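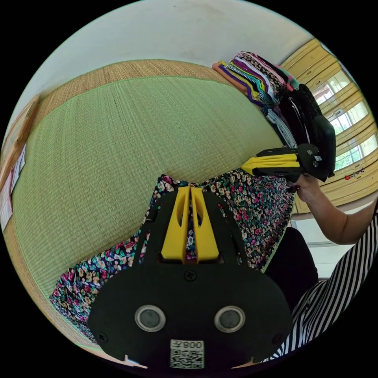 Okay friends, the Pateo empanada box preorder opens 22 May 2020 at noon!!! I've been sitting on this news since April and I'm about to burst. I have the flowery fabric out, the dark one with the tiny pink and yellow blooms, and I'm in full picnic mode even if the picnic is my living room floor. Details below!

What's in it: 5 frozen empanadas, a jar of Pereyra green sauce, and a recipe card for the dough (yes, THE dough, the one you've all been emailing me about). Bake from frozen, brush with egg, try to share.

We're making 200 boxes. When they're gone, they're gone until the next batch, and I don't have a date for that yet. Limit of 3 per household please! 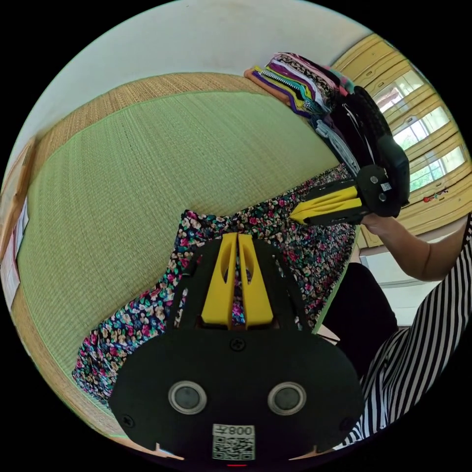

Little flowers on navy, my favorite.

Pickup is curbside at the Barnidari lot, the side with the big gate. Stay in your car, pop the trunk, wave at me through the window. If you can't drive over, Orkon is doing local delivery and you pick a time slot at checkout.

Huge thank you to Iara Figueroa, who tested the filling more times than anyone should eat beef and olives. She wanted more cumin. She got more cumin.

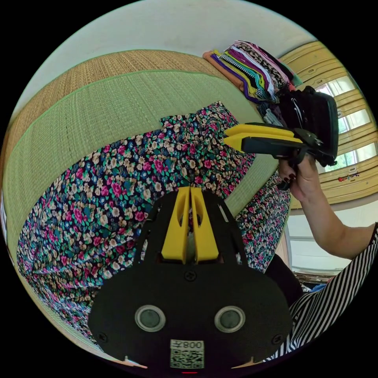 Also, live bake-along on Friday night once the preorder madness settles down! You don't need a box to join, any dough will do. Put down a patterned cloth, the busier the better (it hides crumbs AND sauce), and grab a rolling pin. There are 600 of you on the list already, eek!

Vegetarian people, I see your messages! Corn and cheese is an option at checkout, same price. Link's in my bio, reply here if it gives you trouble.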